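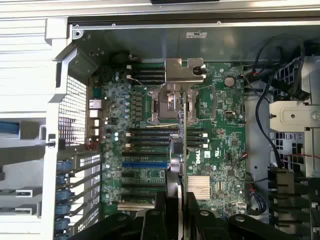

*开盖的戴尔工作站，绿色主板。*

**工单编号：** 777
**产品：** Talari 随访管理，检验结果导入模块
**提交人：** Ashraf Ait Ali（Sutilport 感染科门诊，随访护士）
**处理人：** Mounir El Idrissi
**优先级：** 高（由“普通”上调）
**状态：** 已解决，留一项待办

---

### 提交人原文

Mounir 您好，又来麻烦您了，上回提醒短信重复发送的事多亏您耐心，我们整个门诊都还记得。

今天碰到的事情有点怪，我尽量说清楚。我们的 HIV 感染者随访名单里，有一批人的病毒载量结果在 Talari 里显示“未检测”。可是他们都抽过血，检验科那边的报告我也一份份看过，结果都出来了，而且都是好消息：全部是“低于检测下限”或者“未检出靶标”。偏偏是这些控制得最好的人，系统认为他们没有做检查，于是自动把他们放进了“需补抽血”的队列。

第一个打电话来的是一位跟了我们很多年的老先生。他收到短信，说请尽快回来重新采血，吓得一夜没睡，以为药失效了。我跟他解释了好一会儿，告诉他报告完全没问题，他才放下心来。您也知道，对我们的患者来说，“病毒载量”这几个字分量很重，一条措辞含糊的短信，足够让人把最坏的情况都想一遍。

我先用手工办法把今天要发的短信压住了，但补抽血队列里有 98 个人，我不敢保证都能拦下来。能不能请您尽快看看？病毒载量高、真正需要联系的那几位，目前显示正常，没有漏。

谢谢您，代我向您的同事们问好。

Ashraf

---

### 处理记录

**第一条，Mounir El Idrissi**

Ashraf 您好，收到您的信我先放下了手里别的事。您把情况讲得非常清楚，尤其是“只有好结果丢了，坏结果都在”这一句，一下子替我省掉了很多弯路。也请您转告那位老先生，我们很抱歉让他担惊受怕。

我已经把优先级调到高，并且从我们这边暂停了你们站点的“需补抽血”短信模板。请注意，暂停的只有这一个模板，取药提醒和预约提醒照常发送，你们不用改动日常流程。

接下来想请您帮两个忙，有空的时候做就好：

1. 在“导入历史”里找到最近一次来自检验科的文件，点右侧的“查看原始内容”，把内容复制到工单里。**请务必先去掉姓名、证件号和手机号**，留下项目代码、结果和单位三列就够了。
2. 告诉我检验科近期有没有升级过仪器或者中间件。哪怕只是隐约听说，也请讲一声。

**第二条，Ashraf Ait Ali**

原始内容贴在下面了，个人信息我删了两遍，您放心。

```
项目代码 | 结果 | 单位
HIV-VL | 未检出靶标 | copies/mL
HIV-VL | <检测下限 | copies/mL
HIV-VL | 501 | copies/mL
```

第三行那位在 Talari 里显示正常，就是 501，医生已经约她来面谈服药的情况了。上面两行都变成了“未检测”。

关于第二个问题，我去检验科问了。他们换过中间件，原来的停用了，现在走的是 Shukla。检验科的同事说切换时做过比对，数值都对得上，所以没想到会影响我们。CD4 计数和肝肾功能我也顺手翻了几份，看上去都正常。

**第三条，Mounir El Idrissi**

太有帮助了，谢谢您还特意跑了一趟检验科。我在测试环境里用您给的三行复现出来了，所以现在可以比较有把握地跟您讲讲是怎么回事。讲得啰嗦一点，请您包涵，我总觉得护士站的同事有权知道系统背后在做什么。

病毒载量的结果有两种样子。一种是普通的数字，比如 501；另一种是文字，告诉我们病毒少到仪器没法准确定量，或者根本没有检出。导入模块碰到文字时会去查一张对照表，把它翻译成系统认识的状态。旧中间件送来的是英文缩写，对照表里都有。Shukla 送来的是中文，而且“<检测下限”前面的小于号用的是全角字符，对照表里没有这样的写法。

模块查不到，就把结果字段留空了。随访规则看到一个空的结果，便判断这个人抽了血却没有结果，或者没有来抽血，然后请他补抽。每一步单独看都照规矩办事，合在一起就成了您看到的样子。

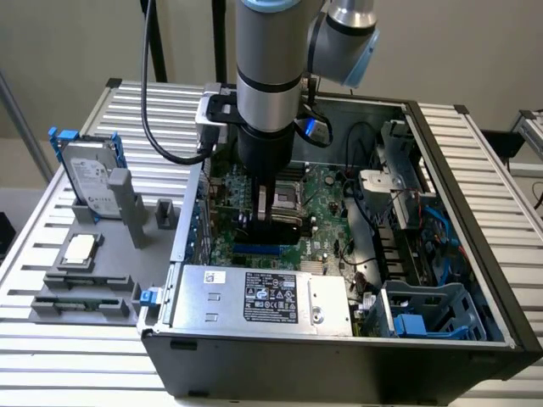 检验科的比对为什么没有发现，我猜您也会好奇。我看了他们发来的比对记录，用的全部是有数值的样本，低于检测下限的样本一份都没有放进去。做比对的同事大概是想挑“有东西可比”的标本，这个心思我很能理解，我以后会请他们把这一类也加上。

我们自己的责任也要说清楚：导入模块遇到看不懂的结果，应该报警，请人来看，不应该悄悄留空。这一点我已经给开发组单独开了缺陷。

**第四条，Ashraf Ait Ali**

您这么一讲我就全明白了，一点也不啰嗦，我还念给隔壁诊室的同事听了。

有三件事想确认一下：

- 修好之后，那些已经变成“未检测”的结果会自己恢复吗，还是要我们重新录入？重新录入我们也愿意，就是怕忙中出错。
- “低于检测下限”和“未检出靶标”在 Talari 里能不能分开显示？医生看的时候很在意这个区别，尤其是刚开始治疗的人。
- 短信模板恢复之前，能不能让我看一眼文字？我一直想提这件事，总是没找到合适的机会。

**第五条，Mounir El Idrissi**

三个问题都问到了点子上，我一个一个回答。

关于恢复：不需要重新录入，请千万不要手工补。原始文件都完整保存着，我会在对照表更新以后重新处理一遍。手工补过的记录会被标记为“人工修改”，重新处理时系统会跳过它们，反而麻烦。如果已经有同事补了几份，也没关系，把记录编号发给我就行。

关于分开显示：可以。两种状态在系统里本来就是分开的，只是你们站点的列表视图里选了“合并显示”。我帮您改好了，退出重新登录就能看到。患者端页面我没有动，那里仍然统一写作“检测不到”，等你们医生商量好了再告诉我。

关于短信：当然可以，您请随便改。现在的文字是这样的：

> 您的病毒载量检测未完成，请尽快到门诊重新采血。

说句心里话，我自己读着也觉得硬邦邦的，还把检测项目直接写在了短信里。有些人的手机家里人也会看，这不合适。您来写，我来配置。

**第六条，Ashraf Ait Ali**

没有人手工补过，我在早会上问了一圈。

短信我和两位同事琢磨了一会儿，写成这样：

> 您好，Sutilport 门诊想和您约个时间。不着急，方便时请回电，我们会跟您细说。

没提检测，也没提科室。真正着急的情况我们从来都是打电话，由熟悉这位患者的护士来打，所以短信里写“不着急”是说得通的。您看字数可以吗？

**第七条，Mounir El Idrissi，7月23日**

字数没问题，我读了好几遍，写得真好。模板已经换上。

周六打扰您了，看到您还在线，就顺手把进展写在这里，您周末不必回复。修复已经上到正式环境，步骤记录如下，方便以后其他站点的同事查阅：

1. 导出原对照表备份。
2. 在“检验结果导入 › 文字结果对照”中新增 Shukla 的中文写法，全角和半角小于号都加上，前后有空格的情况也一并处理。
3. 把“无法识别时”的选项从“留空”改为“挂起并通知”。
4. 在测试环境导入 Ashraf 提供的三行内容，确认两行文字结果分别识别为“低于下限”和“未检出”，501 保持不变。
5. 在正式环境重新处理切换中间件以后的全部文件。
6. 重新运行随访规则，**短信发送保持关闭**，只看队列变化。

第六步做完，原先队列里的 98 个人全部移出，结果都回来了。请您下次上班时抽几份和纸质报告对一对，对上了我再打开短信。
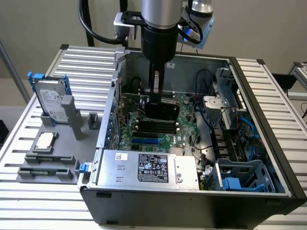 *主板上的四条内存插槽，上方黑色，下方蓝色。*

**第八条，Ashraf Ait Ali**

我对了，索性把整张名单都对了一遍，电子的和纸质的完全一致。请您打开短信吧。

已经收到过旧短信的患者，我们分头打了电话。大多数人听完松了一口气，有一位还安慰我，说机器也会犯糊涂。那位老先生又打来了一次，问他的结果是不是真的“检测不到”，我把报告上的字一个一个念给他听。他今年一月才换的药，难怪放不下心。

另外，有位患者提了个问题我觉得值得记下来：她在手机页面上看到结果先是空白，后来又出现了，以为是有人改过她的报告。能不能在页面上加一句说明？

**第九条，Mounir El Idrissi**

短信已打开，我守着看了第一批，发出去的都是取药和预约提醒，补抽血队列是空的。

那位女士的疑问非常合理，换作是我也会多想。我在患者端给受影响的记录加了一行小字：“此结果由检验科按时出具，页面显示曾有延迟，内容未作修改。”如果她愿意看，门诊也可以从“记录详情”里打印完整的处理日志给她，上面有每一次导入的时间。

还有一件事要向您交代。你们用的 Prirow 报表也从同一张表取数，所以切换中间件以后生成的“病毒抑制率”会偏低，那些控制得好的人都没有算进去。请先不要把旧报表往上报。重新生成的方法是：打开报表，选“忽略缓存”，再点“运行”。如果已经报上去了，告诉我，我帮您写一份更正说明。

**第十条，Ashraf Ait Ali**

幸好还没报！主任正奇怪怎么忽然掉了下来，还打算在科会上讲服药依从性呢。新报表跑出来和我们心里的印象一致，她让我谢谢您。

工单可以关了。

---

### 关闭摘要

**原因：** 检验科中间件更换为 Shukla 后，病毒载量的文字结果写法改变，对照表无对应项，导入模块将结果留空，随访规则误判为需补抽血。

**处理：** 更新对照表；无法识别的结果改为挂起并通知；重新处理历史文件；更换补抽血短信模板；患者端增加说明；提醒站点重新生成 Prirow 报表。

**影响范围：** Sutilport 门诊 98 位患者的结果显示。检验科原始报告未受影响，有数值的结果未受影响。

**待办：** “留空”作为出厂默认值仍存在于其他站点，缺陷单已交开发组，由 Mounir El Idrissi 跟进。在新版本发布之前，凡是检验科计划更换中间件的站点，请提前给我们来信，并在比对样本中放入低于检测下限和未检出的标本。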